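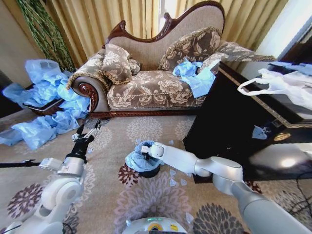

Chaiselongue vor dem Fenster, blaue Folie noch auf Sitz und Boden.

19.05.2025

Auftrag Navetti, Salon. Bezug: Damast taupe/creme mit Blumenmuster, Rücken glatt beige, Kordel an der Vorderkante des Sitzes. Muster läuft an der Sitzfläche sauber durch, am rechten Ende noch mal nachsehen.

Schnitzwerk am linken Arm (Spirale) und Rückenkrone mit Wachs nachgehen, nur dünn. Fransenkissen nach links, die kleine Rolle dahinter, das große mit den Quasten an die Lehne.

Offen:
– Folie zusammenlegen und mitnehmen, Tüte vom schwarzen Beistelltisch auch. Lack nicht trocken abwischen.
– Reststoff an Pushpa Sandhu, sie schreibt die Bestellnummer dazu (Tosavov 423).
– Ersatzkordel erst im Juli lieferbar, so lange bleibt die jetzige dran.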